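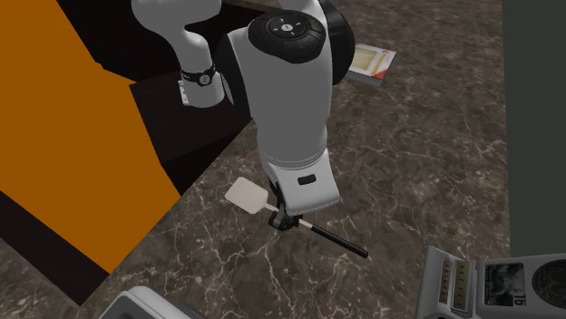 Robot arm over a dark brown marble countertop.

How to Pace Your First 800 Meters

Posted 18 December 2023 in Training, Track

The 800 is two laps of a standard outdoor track, and most people run their first one badly. They go out at the speed of the runner next to them, feel fine for 300 meters, and spend the last half lap slowing down. This page covers how to pick a target time, turn it into splits, practice those splits and then run them in a race. It was written for adult runners at the Selley track who have done some 5K training and want to try a shorter race in June, when the open meets start.

You should be able to run for 30 minutes without stopping before you begin. If you have had a calf or hamstring injury in the past couple of months, get that sorted out first.

What you need

A 400-meter track, a watch with a lap button, and shoes you have already run fast in. Spikes are optional. If you plan to race in spikes, wear them for at least a few of the sessions below so your calves get used to them. A friend with a stopwatch at the 200-meter mark helps but you can manage alone.

Step 1: Find a target time

Warm up well, then run 600 meters on your own at the hardest pace you think you can hold evenly. Press the lap button every 200 meters. Rest fully and go home afterward. Do not add anything to this session.

Take your average 200 from that run and multiply by four. If you ran the 600 in 2:00, your average 200 was 40 seconds and your first target is 2:40. Some people will be able to beat this on race day with other runners around them, but start there.

If your last 200 was more than three seconds slower than your first, the test was not paced well enough to use. Repeat it the following week and start slower.

Step 2: Write out your splits

An 800 is easiest to handle as four pieces of 200 meters. Perfectly even splits are a reasonable plan for a beginner, but in a race the start is usually a little quick, so allow for it. For a target of 2:40, write this down:

First 200: 38 seconds
Second 200: 40 seconds (78 at the bell)
Third 200: 42 seconds (2:00 at 600)
Last 200: 40 seconds (2:40 at the finish)

To adjust for a different target, divide your target by four, take two seconds off the first piece and add two seconds to the third. Leave the others alone. Learn the number at the bell by heart. It is the only one you will have time to check in a race — the others are for practice.

Step 3: Learn what the pace feels like

Once a week for four weeks, do the session below after 15 minutes of easy running and a few relaxed strides.

Week 1: 8 x 200 meters at your average race pace, with 200 meters of walking in between.
Week 2: 5 x 300 meters at the same pace, three minutes of rest.
Week 3: 4 x 400 meters, two seconds per lap slower than race pace, four minutes of rest.
Week 4: 2 x 600 meters, four seconds per lap slower than race pace, eight minutes of rest.

Try to guess each split before you look at your watch. At first you may be off by three or four seconds on a 200. By the third week you want to be within one. If you keep running the first repetition too fast, begin it from a jog instead of a standing start.

The rest of the week should be easy running. One longer run of 45 to 60 minutes is enough. Do not do a second hard session on the track unless you were already doing two before you started this.

Step 4: Practice the third 200

The third piece is where most of the time is lost. Your legs are heavy, the finish is still a long way off, and an effort that felt right on the first lap now gives you a slower pace. You have to push harder just to keep the slowdown small.

A good drill for this is the broken 800. Run 400 meters at your planned first-lap pace, stand still for 60 seconds, then run 200 meters at your planned third split. Walk for six minutes and repeat once. Concentrate on the first 50 meters after the break, keep your shoulders down and your steps quick. Do this drill in week 3 or week 4 in place of the listed session, or in a fifth week if you have one.

Step 5: Know the start and the break line

In most outdoor meets the 800 starts in lanes with a stagger. You stay in your lane around the first bend and may move inside after the break line, which is marked across the track where the back straight begins. Smaller meets sometimes use a curved line and a group start. Ask at check-in which one you will get.

When you cross the break line, do not cut straight to the inside. Drift across over the whole length of the back straight, aiming for the inside lane at the start of the next bend. A sharp move costs extra distance and you can run into someone.

Step 6: Race it

Stop eating a full meal three hours out. Start your warm-up 40 minutes before the race with ten minutes of jogging, then some leg swings and four strides, the last one at race pace. Keep your layers on until you are called.

Run the first 200 quick but relaxed. If you are last at this point and on your split, stay where you are. Check the clock or listen for the call at the bell. If you are one or two seconds off, carry on as planned. If you are four seconds fast, ease your arms a little and accept that the last straight will hurt.

Avoid passing on the bends, where you have to run wide. Wait for the straight, go past firmly and settle again. Start your final push with 200 meters to go, building up through the bend — a full sprint from that point will not last to the line.

Afterward

Write down all the splits you can remember, along with the wind and the lane you started in. The shared log on the Novus site has 223 entries from our runners so far, and the form has a box for each 200. Leave at least a week before you race the distance again.

The Selley and Wan meets both take entries on the day. Nesedier closes its list the evening before, so sign up early for that one.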